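How to Keep a Continuity Log for a Multi-Season TV Series

Last updated 25 June 2024
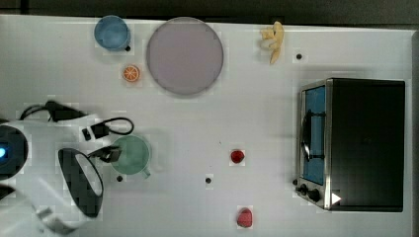 Mieczysław Śliwiński wrote in after the first version of this page to say that a log organized by episode stops being useful somewhere in the second season, when the question is always "when did we last hear about this?" and never "what happened in episode four?" The method below has been changed accordingly. It is organized by story fact, with the episode as one column among several.

The procedure assumes a live-action drama with an ongoing plot, a writing staff of more than one, and scripts that change after they are first issued. It also works for a fan reference guide, with the differences noted near the end. The running example is Mikby, a mystery series set in a harbor town, 26 episodes long over three seasons.

What you need

A spreadsheet program with filtering and frozen header rows. A database is not necessary at this size. The finished Mikby log has 3,069 rows and opens without delay on an old laptop.

The scripts, in their latest revision. If you only have finished episodes, you need time codes.

A fixed list of names for characters and places, agreed before the first row is entered.

Step 1. Set up the columns

Create one sheet called Facts. Add the following columns in this order:

ID: a running number, never reused
Subject: the character, place or organization the fact is about
Fact: one sentence, present tense
Source type: shown, spoken, written on screen
Speaker: filled in only if the source type is spoken
Episode: season and episode as a three-digit code, so 104 or 211
Scene: scene number from the script, or time code
Story date: the date inside the story, if known
Status: open, confirmed, contradicted, retired
Note: free text

Freeze the header row and the ID column. Set the Episode column to plain text. If it is left as a number, some programs will apply a thousands separator or drop a leading zero later on.

Step 2. Build the name list

On a second sheet, enter every name that may appear in the Subject column, one per row, with alternates beside it. In Mikby the ferry company is called Kunard in the pilot, "the line" by most of the dock workers, and Kunard Freight on a sign in season two. The log uses Kunard in all cases. The alternates are stored so that a search for any of them leads back to the right entry.

Apply data validation to the Subject column so that it only accepts names from this sheet. Doing this later means cleaning up spelling variants by hand.

Add new names to the list before you log facts about them. A one-scene character still gets a name, even if the script says only DOCTOR. Use the episode code in that case: Doctor (107).

Step 3. Log one fact per row

Read the script once without logging. On the second pass, enter facts as they come up.

A fact is anything a later script could get wrong. "Alitz has a brother" is a fact. "Alitz is upset" is not, unless a later episode refers to it. Split compound statements. The line "My brother and I left Dudek when I was nine" gives three rows: Alitz has a brother; Alitz lived in Dudek; Alitz left Dudek at age nine. Each can be contradicted separately, and each needs its own status.

Expect between 60 and 200 rows per episode. Pilots run high. Episodes that take place mostly in one location run low. If an episode produces fewer than 60, check whether spoken facts were skipped.

Do not interpret. If a character says the fire was an accident, the fact is that the character says so, and the row is entered as spoken with the speaker filled in. The status stays open until another source supports it. Mysteries depend on characters lying, and a log that records lies as facts will mislead the staff writer who checks it in a hurry.

Step 4. Assign story dates

Most scripts avoid exact dates. Work from anchors. An anchor is any scene with a fixed point in time: a holiday, a newspaper, a stated birthday, a school term.

Make a third sheet called Calendar and enter the anchors first. Then place the remaining scenes between them by counting nights. A change from day to night to day is one night unless the dialogue says otherwise. Where the gap is not stated, enter a range.

The first season of Mikby has one hard anchor, a town meeting in February, mentioned in 103 and seen in 106. Everything in 104 and 105 therefore has to fit before it. When the staff proposed a six-week recovery for an injured character within those two episodes, the Calendar sheet showed eleven days available. The injury was changed to a sprain.

Weather and daylight are useful as a cross-check but should not be used as anchors. They follow the shooting schedule.

Step 5. Handle revisions

When a revised script arrives, compare it with the previous one using a file comparison tool. Log only the changes.

Never delete a row. If a line has been cut, set the row to retired and put the revision color or date in the Note column. Retired facts come back. A cut line may be restored in the edit, or a writer may remember it as having aired.

After the episode is locked, watch it once with the log open and filter by that episode code. Confirm or retire every row. This takes about twice the running time. Lines changed on set are entered as new rows, and the scripted versions are retired.

Step 6. Mark contradictions

When a new fact conflicts with an old one, set both to contradicted and enter each row's ID in the other's Note column. Then report it. The report should contain the two facts, the two episode codes and nothing else. Proposing a fix is a separate task and usually belongs to whoever wrote the later script.

There are three ordinary outcomes:

The later script is changed. Retire the new row and return the old one to confirmed.
The contradiction is kept on purpose. Leave both statuses as they are and add "intentional" to the notes.
The earlier fact has aired and the new one is preferred. Set the new row to confirmed, leave the old row as contradicted, and add "overridden" to its note.

Do not use the third outcome for facts marked as shown. Viewers remember what they saw much better than what they heard.

Step 7. Prepare the season handoff

Between seasons, produce a short document from the log. Filter for status open, sort by Subject, and copy the result. This is the list of unanswered questions. For Mikby it ran to almost 200 rows after season one, and most could be closed or dropped in a single afternoon.

Next, filter by each main character and write half a page of running text with the episode codes in parentheses. New writers read these pages. They do not read the spreadsheet.

Store a read-only copy of the log under the season number before any new facts are entered.

Differences for a fan guide

Without scripts, use time codes from one fixed release and state which release it is. Streaming and disc versions can differ by several seconds or more, usually because of recaps and logos at the start.

Leave out the retired status. Deleted scenes should go on a separate sheet with their own ID series. Interviews with cast or crew are not a source type. If you want to keep them, add them under Note with the publication name.

Common errors

Filtering returns too few rows. Check for blank rows, which end the filter range in some programs. Reapply the filter to the whole sheet.

Two people have edited the same row. Assign episodes to people, and let only one person change the status of rows in a given episode.

IDs no longer match the notes. Someone has sorted a single column without extending the selection. Restore the last saved copy. The damage cannot be repaired by sorting again.

The Subject column rejects a valid name. Look for a trailing space in the name list.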